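Sarnow returns bench, notebook
July 3, 2022

Where we are

Management at Sarnow wants the card wallets handled by the two-arm cell before November. The pitch from Selstead is that it frees people for "better work." I asked what the better work is and got a slide back. Right now the returns bench empties and refills 80 wallets a shift by hand, with talking.

Spent the morning watching both arms over the table, grippers nearly meeting in the middle, trays at the back. I kept wanting to reach in.

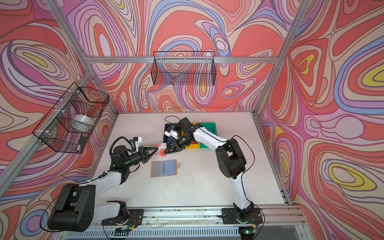

What I don't buy

Selstead's figure is 577 wallets a week once the cell is tuned. Fine, but that leaves out whoever stands next to it. Sleeves cling. A person feels that through a thumb and doesn't think about it, and I don't see where that goes in their plan — the job sheet just says "operator present."

The sample cards are kind to the machine, too. Stiff, bright, big VIP lettering on the blue ones. Our real returns come in bent and sticky.
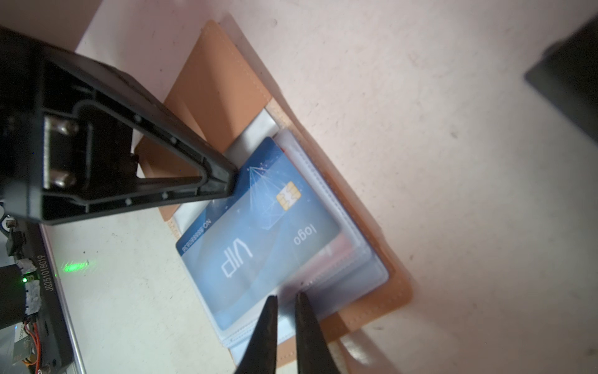
Asked Gronow (they did the floor layout) who gets paid for minding the cell. They say it falls under the current bench grade. So the same pay for a duller job, plus blame when it stops. The bench people spotted that before I did.

Dramonance, the scheduling software, logs a wallet as one task. By hand it's more like a dozen small ones, and pulling a card up out of its sleeve is the one I'd time first.

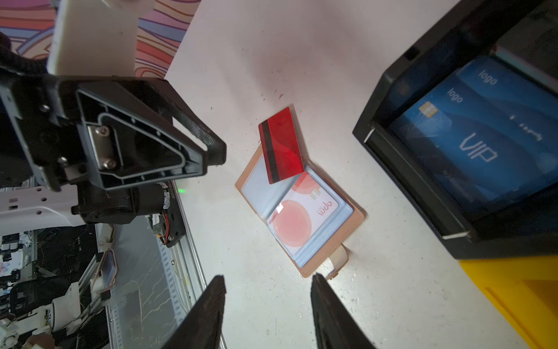

Quote for the second cell is $3,958 a month, service not included. I want the stoppages written down by the people at the bench, in their own words, before anyone signs.

To do: get the job sheet rewritten. Ask again about the grade. Bring 71 real returns over from the back shelf and run those.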